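[dandar-users] Re: Duplicate duties after overnight import

From: Rostering systems, northern depots
To: dandar-users
Date: Monday, May 14, 2018
Subject: Re: Duplicate duties after overnight import

Replying on the list as two other sites asked off-list for the answer. I've left the original message in below and put my replies under each part.

> We moved the roster office from Dandar 2 to Dandar 3 a
> fortnight ago. The upgrade went through without errors and
> the day screens look right. The trouble is the overnight
> import. Our file holds 1,245 duties and it comes across from
> the planning system through Jeltgate, same as it did before.
> On most nights the import report shows more duties going in
> than we sent. Last night it was 83 too many.

We had the same thing after our own upgrade in December, with a different number. It took us longer than it should have to find, mainly due to looking in the wrong program. Dandar is loading exactly what it is given. The extra duties are already there when the data leaves Jeltgate.

You can check this without touching the live system. Go to the outgoing folder on the Jeltgate server and look at the files for one night. Under the old version there would have been one file. If your set-up is like ours there are now two, with the same name and a part number on the end. Open both in a text editor, go to the bottom of the first and the top of the second, and compare the depot codes.
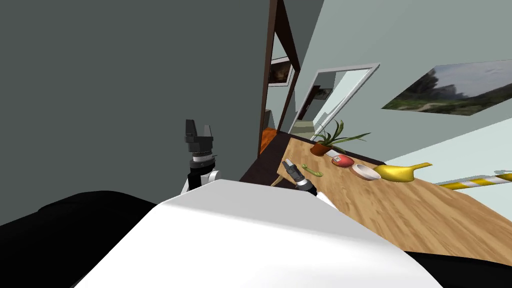 Simulated view: one arm raised, the other reaching towards the table.

> We have tried re-sending the file by hand during the day and
> got the same result, so I don't think it is a timing problem
> or a clash with the backup. We also tried a cut-down file with
> only two depots in it and that went in perfectly.

The cut-down file is the useful clue. Jeltgate splits anything longer than 3,000 lines when it is talking to Dandar 3. It did not do this for Dandar 2, which used the older connection and took the file whole. Your two-depot file was under the limit, so it was never split.

The limit is on lines and a duty takes up more than one of them. Each duty has a header line and then a line for every piece of work in it, so 1,245 duties will go well over. That threw us at first. We read the limit in the release note, looked at our count of duties, and assumed we were safely inside it.

When Jeltgate reaches the limit it tries to avoid cutting a depot in half. It goes back to the start of whichever depot it is in the middle of and begins the second part from there. The fault is that it does not take that depot's lines back out of the first part. Whatever had been written before the limit stays where it is and is sent again at the top of part two. I would expect your 83 extra duties all to belong to one depot. If they don't, you have some other problem and what follows won't help much.

> The odd thing is that on two nights the count was correct.
> Nothing was different on those nights as far as we can tell.

Our guess is that the limit fell at the end of a depot on those nights, or that the file was a bit shorter. Ours came out right on several bank holidays, when there are fewer pieces of work per duty. It may be worth looking back at whether either of your good nights was a reduced service. 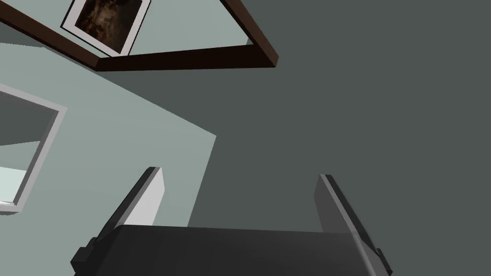

Settings to change

Three things need to be altered, two in Jeltgate and one in Dandar. Do them in this order and do them when no import is due.

1. In Jeltgate, open the route that feeds Dandar and find "Split at". The default is "group". Change it to "record". It will then break the file between duties and won't go back to the start of the depot.

2. On the same page, tick "Write trailer on each part". It is off by default. Without it the second part has no record count of its own and Dandar rejects it, which will leave you with half a roster instead of too much of one.

3. In Dandar, under Imports, set "Match on" to depot and duty number together. After the upgrade ours had gone back to duty number only. Check yours even if you are sure it was set before, as the upgrade does not carry it over.

Restart the Jeltgate route afterwards. The change to "Split at" shows on the page as soon as you save it but does not take effect until the route has been stopped and started. A restart of the whole server is not needed.

> Our planners are deleting the extra duties each morning by
> hand. Is there a quicker way to do this until it is fixed?

Please ask them to stop deleting from the day screen. If the copy that gets deleted is the one with a driver against it, the driver drops back into the spare list and the allocation has to be done again. We lost part of a Saturday that way.

Use the batch screen instead. Every import has its own batch number, and with a split file each part gets a separate one. Select the batch for part two, filter on the depot that has been repeated, and choose Withdraw. This only removes duties that nobody has been allocated to. Anything that has been allocated is left in place and listed at the bottom for you to sort out one at a time. On a normal morning there were none or very few of these for us.

Withdraw needs the supervisor role. If your planners don't have it, the button is missing altogether, it isn't greyed out, so they may tell you their version hasn't got it.

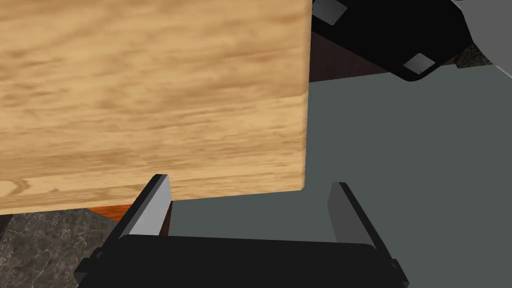 You will also want to tidy up the history. Withdrawn duties still appear in the monthly hours report until the report tables are rebuilt. Ours were showing more hours for one depot than it had staff to work them, and payroll queried it before we had noticed. The rebuild is under Maintenance and can be run during the day, though it does slow the reports down while it is going. We ran it over a lunchtime.

> Fumetell support have asked us for logs and suggested we
> switch to Mok for the file transfer. Has anyone done this?

We looked at Mok and decided against it for now. It would get round the fault, as it does not split files at all. Against that, it doesn't keep a copy of what it has sent, and we use those copies every time a depot says a duty never arrived. You would also need a new connection from the planning side, and in our case that is run by another department. If you are a small site and don't use the stored copies then it could suit you well enough. I'd be interested to hear from anyone who has it running with Dandar 3.

As for the logs, send Fumetell the two part files from a bad night as well as the import log. The log on its own only shows the total, and our first ticket was closed on the strength of it as "working as designed". We opened it again with the part files attached and they accepted it as a fault. They have said it will be put right in a later release of Jeltgate, with no date given. The settings above are their suggested workaround, apart from the one about the trailer, which we found for ourselves after the first attempt failed.

> One last question. Do we need to put the settings back once
> the fix comes out?

I asked the same and was told no. Splitting by record will carry on working after the fix. The only drawback is that the import report is no longer grouped neatly by depot when a depot runs across both parts, so you get two lines for it and have to add them up. Our planners complained for a week or so and now don't mention it.

If you make the changes, could you post the count from the next few nights? We have only tested this with our own files, and our depots are smaller than yours sound. A site with one very large depot might see something different.

Rostering systems, northern depots

_______________________________________________
dandar-users mailing list
To leave the list, send a blank message with "unsubscribe" as the subject.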